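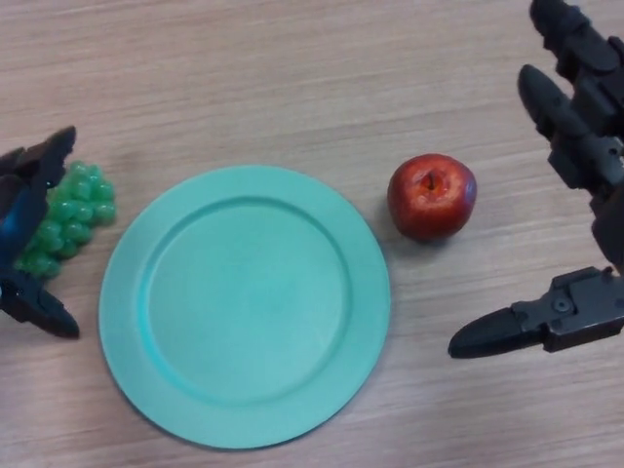 I have been trying to sort out what we eat off. When we moved in we had three half sets of crockery, one from my mum, one from my old shared house and one that came with the flat, and none of them stacked properly with the others. Over Christmas I decided to get rid of most of it and start again with plates I like. The mint-turquoise one is the shape I have settled on, with a wide raised rim and a flat well in the middle. It is matt too, which I prefer to the shiny white ones we had before. Next to a red apple and green grapes the colour looks better than I thought it would, and it sits well on pale wood.

The colour took some choosing. I wanted something that wasn't white or grey, and Neusa Marinho, who I used to work with and who has much better taste than me, told me to think about food before I thought about the kitchen walls. Her point was that most of what I cook is brown or orange. Stew, lentils, roast carrots, toast. Those all look fine on blue-green. They look less fine on the mustard yellow I had my eye on, which was in the Skonport sale and very cheap. I went back and forth on it for a week and then the mustard sold out, so that was that.

The rim matters more than I expected. Our old flat plates had almost no edge, and anything with gravy had to go in a bowl. With a proper rim I can put a runny curry on a plate and carry it to the sofa. The downside is that you lose space. A wide rim means the part you can put food on is a fair bit smaller than the plate itself, so a plate that looks large in the cupboard holds a normal dinner and not much more. My brother noticed this straight away and asked if there were seconds.

They also take up more of the shelf. Ours is a narrow wall cupboard left by the previous people, and I had to move the middle shelf down a notch and take the mixing bowls out. Those now live on top of the fridge. I would measure the cupboard first if I were doing it again. I measured the table, for some reason, and didn't think about the cupboard at all until the box was open on the floor.

Washing up is fine so far. Cutlery can leave grey marks on a matt surface, and I have had a few of those from the steak knives. Bicarbonate of soda on a damp cloth gets them off. I don't use the scourer side of the sponge. We haven't got a dishwasher so I can't tell you anything about that.

As for the old things, the charity shop is shut at the moment, so there are 2 boxes in the hall waiting until it opens. I have kept the blue-and-white serving dish from Mum's set and one chipped side plate which goes under the basil. Everything else can go. I did offer it round the building first and got one reply, from the man upstairs, who took the egg cups.

The next job is a fruit bowl. At the moment fruit just goes on the table, wherever there is room, and the grapes end up getting moved every time somebody wants to eat. I have looked at a wire one and a low wooden one. The wire one would let the air round things but I think it would mark softer fruit, pears especially. The wooden one is nicer but it would be wood on wood, and I am not sure about that. A plate would do the job for apples, I suppose, though they roll about as soon as you take one away.

I am not buying anything else until February anyway. Then it will be the bowl, and possibly some side plates if they still do the same colour. If anyone has had a low wooden bowl for a few years and can tell me how it has lasted, leave a comment. I'd also like to know what people oil them with, as I have found four different answers so far.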